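Robot Handling Laboratory, Module 6
Comparing hand-held grippers: notes for the practical

Read these notes before you come to the laboratory. The first half explains what we compare and why the numbers from different grippers are often not comparable. The second half is about cloth, where most groups lose their time. The report sheet is the same one as in Module 5.

6.1 What is a hand-held gripper for us

In Modules 4 and 5 the gripper was mounted on the arm, and you moved it with the controller. In this module you hold it in your own hand. The camera looks over the fingers, and the tool records the picture together with the opening of the fingers. Later the same movement can be used for teaching an arm, if the fingers on the arm have the same shape as the fingers in your hand. Please remember this condition. Every year some group changes the fingers between two recordings and then cannot explain the result.

We have two designs in the laboratory. The Forico has straight fingers that close in parallel. The Clemik has fingers that turn around a pin, so the tips move on a small arc. With the Clemik the tips also come slightly forward while they close, and you must allow for this when you pick up something flat from a table. Students who begin with the Forico usually find the Clemik clumsy. Students who begin with the Clemik do not complain. For this reason half of the groups begin with one and half with the other.

6.2 Preparing the tool

Write the number on the label of your tool in the first line of the report sheet. Two tools of the same design do not behave in the same way, because the springs are of different age. If you come back after a break, check that you have taken the same tool again.

Open and close the fingers fully, slowly, before each series. The software takes the largest and the smallest opening from this movement. If you forget it, the opening is still recorded, but the scale is wrong and the series must be repeated.

Clean the camera glass with the dry cloth from the drawer. Do not use alcohol, it makes the coating dull.

Look at the live picture before you start. Both finger tips must be visible when the fingers are open and also when they are closed. The lens is very wide, so straight edges look bent near the border. Do not try to judge a distance there. Judge it only near the finger tips.

6.3 The three quantities

Closing force. Measure it with the Wunderlich spring scale, at the tips, with the block between them. Take the reading after the needle has come to rest. The block must be held by the tips only. If it slides down towards the root of the fingers, the reading becomes too high.

Closing time. From the first movement of the fingers to the moment they stop. Take it from the recording and not from a stopwatch. Give it in milliseconds. A calm operator closes in 300 to 500 ms. If your values are under 200 ms you are snapping the fingers shut, and the recording will be of little use for teaching, because the arm cannot follow it.

Grasp success. A grasp is successful if the object is lifted clear of the surface and kept there until you decide to put it down. If you have to correct the grip, write "corrected" and count it separately. Please be strict with yourself here. A corrected grasp is interesting for the discussion, but it is not a success.

6.4 Rigid objects

Use the box from Module 4. Each partner makes one series with each design. Change the partner after a full series, never in the middle of it. Put the object back on the mark each time, but turn it a little, so that you do not learn one single movement by heart.

With rigid objects the two designs give nearly the same success. The difference is in the time, and it is small. Do not write half a page about it.

6.5 Cloth

Cloth is the difficult part. A garment has no fixed shape, and the place where you want to grasp it changes each time you let it fall. The camera sees folds, but it does not see how many layers lie under a fold. You can close the fingers on one layer, on two, or on the garment and nothing else but air beside it, and in the picture these can look very similar.

Drop the garment on the desk from the height of your elbow and do not arrange it. Then choose a grasp point. We use three kinds: the top of a fold, a seam, and a free edge. Write down which kind you have chosen before you close the fingers. If you write it afterwards, you will be tempted to choose the one that fits.
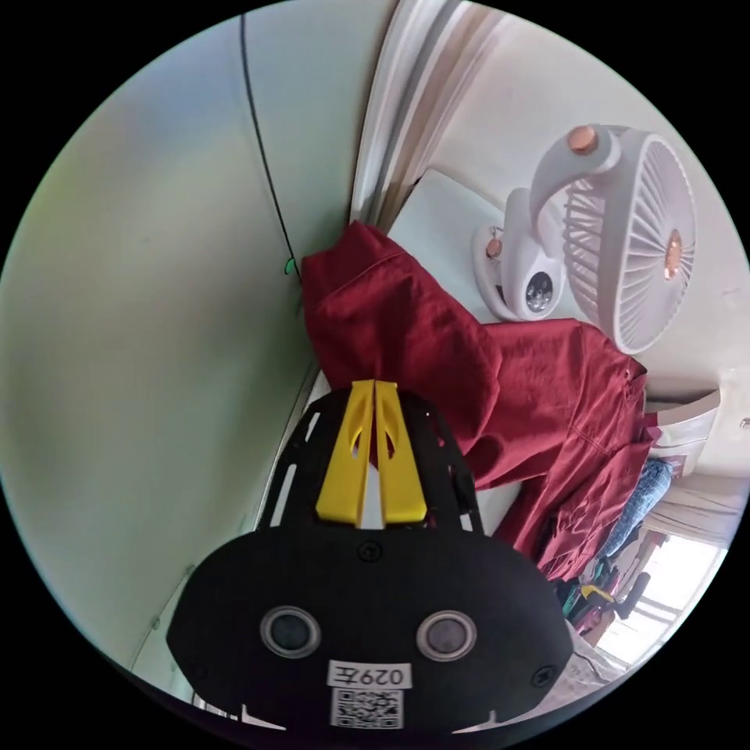
Approach the fold from above with the fingers open only a little wider than the fold itself. When the fingers are too wide they push the cloth flat, and then there is nothing left to hold. At a seam you may come in from the side, as the stitching is stiffer and does not run away so easily. For a free edge, bring one finger under the cloth first and close with the other. On the Clemik this needs some practice, because of the arc.

Lift slowly. The weight of the hanging part pulls on the grip more and more as the garment leaves the desk, so a grasp that looks safe at the beginning can still slip later. Count the grasp only when no part of the garment touches the desk.

Dark cloth is harder to read in the picture than light cloth, as the folds have less contrast. If you cannot see the folds, change your position to the window before you change the camera settings. The settings must stay equal for the whole series.

6.6 What to hand in

The report sheet, filled in by hand or typed, and the recordings in the folder of your group on the Ruvcombe server. The discussion has a maximum of 4 pages. In the discussion, answer these points:

Which design would you choose for cloth only, and which for a mixed task?
At which kind of grasp point did you have the most corrected grasps?
Did your closing time change between the first and the last series, and did the success change with it?

If your two partners have very different results with the same tool, do not take the average. Show both and say what each of you did differently.

The folder closes at the end of January. Return the tools with the fingers open, so that the springs are not under load, and put the spring scale back in its case.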